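Housekeeping Operations I
Handout 7: Glossy Tile Floors, Light Furniture and Display Cabinets
Tejada Building, ground floor practice rooms
Revised November 30, 2020

Read this before the practical. Bring the room sheet from Handout 6, since the order of work is the same and is not repeated in full. The written exercise at the end is due the first week of December.

1. Why the floor comes last

In a room with a glossy tile floor, everything done above the floor shows up on it. Dust from a cabinet top falls on the tiles. Drips from a tabletop cloth dry as spots. The usual order is high surfaces, glass, tabletops, legs and frames, then floor. Students who reverse this end up doing the floor twice, and the schedule does not allow for it. The standard time for a furnished room under the Brengate schedule is 57 minutes, with 15 of those set aside for the floor.

Curtains are checked before anything else. Look for dust along the folds and at the hem. If the hem touches the floor, lift it over a chair back before you begin and leave it there until the tiles are dry.

2. Cabinets with things on top

Take small items down one at a time and set them on a folded towel, in the order they stood. Glass and clear containers go at the back of the towel. Do not wipe around items in place. It leaves an outline, and a figure with a narrow base goes over easily.

Dark glass panels show lint more than dirt. Use a dry flat-weave cloth first, then a barely damp one, then dry again. Spray goes on the cloth and never on the panel, particularly where there is printed text along the edge of the cabinet. Wipe printing lightly, in one direction.

White cabinet bodies mark at hand height and near the bottom. Check the lower section from a crouch. Many marks there cannot be seen standing up, most of all when a table has been placed in front.

3. Tables on thin metal legs

Light tables are moved by two people, or emptied and lifted by one. They are not dragged. A thin metal leg carries the whole load on a very small foot, and if grit is under it the tile will scratch.

Wipe the top from the far edge toward you, then go around the border strip separately. On frames with diagonal bracing, dust collects where the brace meets the leg. Wipe down the brace and finish at the joint. 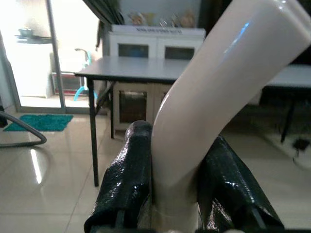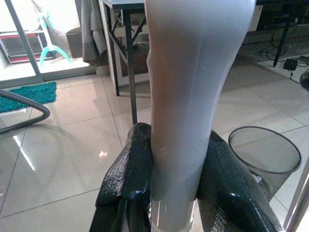
4. Glossy tile

Large pale tiles are laid with thin grout lines, and the lines are what hold the dirt. The tile face itself cleans easily. Most complaints about a "dirty" glossy floor come from one of three things: gray grout, cleaner residue, or streaks from a mop that was too wet.

Procedure:

Dry pass first. Use a microfiber flat mop or a vacuum with the brush roll turned off. Start at the wall farthest from the door.

Mix Stavico neutral cleaner at the strength on the wall chart. For the practice rooms this is 15 ml to the bucket. More cleaner does not clean better — it dries as a film, and the film picks up footprints.

Wring the mop until it no longer drips when held up. Work in overlapping passes along the grout lines, even if the tiles were laid on the diagonal and this feels awkward.

Change the water when you can no longer see the bottom of the bucket.

Buff with a dry cloth under any lamp or opposite any window. Reflected light shows every streak, so stand where the glare is and look along the floor instead of straight down at it.

Do not use vinegar, wax, or any product marked "shine." The Okach polish in the supply closet is for sealed stone only.

5. Putting the room back

Feet of tables and chairs are wiped before they touch the clean floor. Return cabinet items in the order they came down. Let the curtain down last and check that the hem is dry.

Walk out backward with the mop if the floor is still damp. Wet floor signs stay up until you have tested the tile with your hand in two places, one near the door and one under a table.

6. Written exercise

Write up one room of your own choosing, on one page. Give the order of work, the time for each stage, and the products used with amounts. Room 415 may not be used, as it is the worked case in Handout 6. The limit is 300 words, not counting the table of times.

Reading for next session: the chapter on fabric care, up to the section on steam.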